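### 4.3 Tension regulation during two-arm fabric handling

The planner described in Section 4.2 gives a pair of grasp points and a pair of end poses. It says nothing about the force between the two hands while the cloth is moving. In our first version of the software both arms simply followed their position targets, and the distance between the grippers was kept equal to the distance measured at the moment of grasping. This works for towels. For garments it is often wrong, since the grasp points move a little when the fingers close, and a small error in distance gives either a sagging cloth or a strong pull on the seams.

We therefore treat the distance between the grippers as a controlled variable. Let *d* be the current distance and *T* the estimated tension along the line that connects the two grasp points. We do not have a force sensor at the wrist. *T* is estimated from the motor currents of both arms, after subtracting a gravity and friction model that was identified once per arm in March. The correction to *d* is computed by a simple admittance law:

Δ*d* = *k* (*T*\* − *T*) − *b* ḋ

where *T*\* is the desired tension, and *k* and *b* are constant gains. The correction is divided equally between the left and the right arm, so the middle point of the garment stays on the planned path. We also tried to give the whole correction to one arm. The tension was regulated equally well, but the garment moved to one side and the placement became worse.

The tension loop runs at 80 Hz. The planner sends a new pair of poses at 2 Hz, and these are interpolated before they reach the loop. All messages between the two processes go through Arkar, our middleware layer, which adds a time stamp at the sender and rejects any pose older than 600 ms. When a pose is rejected the arms hold their last position and the tension loop stays active. We consider this important — if the loop is also stopped, the friction model is no longer valid and the estimate of *T* drifts when motion starts again.

#### 4.3.1 Choice of the desired tension

A single value of *T*\* for all garments was not satisfactory. Knitted fabric becomes longer under a pull which a woven fabric does not feel at all. In the present system *T*\* is selected from a small table by fabric class, and the class is given by the operator at the beginning of a trial. An automatic choice was tested in the Nasaritz version of the code, where the stiffness was estimated from a short test pull, but the estimate depended too much on where the grippers held the cloth. We have not included it in the results of Section 5.

During the stretch phase the target is raised slowly to *T*\* over the first part of the motion. A step in the target caused slip at the fingers, mainly when only one layer of a folded garment was inside the grasp. Slip is detected as a fast fall in *T* without a matching change in *d*. After detection the planner is asked for a new pair of grasp points, and the trial continues from the grasp phase.

#### 4.3.2 Perception while the cloth is held

The segmentation network was trained on garments lying free on the table, and its masks lose quality when the grippers cover parts of the outline. We mask out the arms with their kinematic model before the outline is extracted. Figure 13 gives the kind of arrangement that the perception module must handle: the garment between the grippers has to be separated from other clothing on the same table, including an item partly hidden behind the right arm. Dark garments are the more difficult case, as the fingers and the joint housings are black as well, and a color cue alone cannot find the border between gripper and fabric.
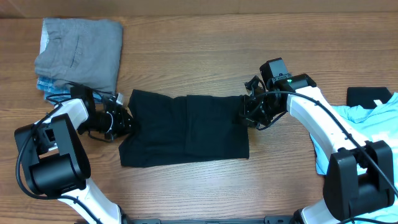
**Figure 13.** A black garment held between the left and right grippers. Other garments lie at the upper left and along the right side of the table.

When the outline is found, its lower edge is used as a second check on the grasp. A difference in height between the left and right bottom corners can mean that the garment was grasped unevenly, and the planner then adds a small rotation to both end poses before placing. The rotation is limited, because a large value brings the elbows near to the mounting bar. The limit was set by Pornthip Petchrat during the tests in Fluvville and was kept the same in all trials reported here.

One weakness remains. The outline is computed in the plane of the table, so a corner which is lifted appears at a wrong position. The depth data could correct this, but near the fingers it has many holes, and we prefer at present to ignore the region close to each grasp point.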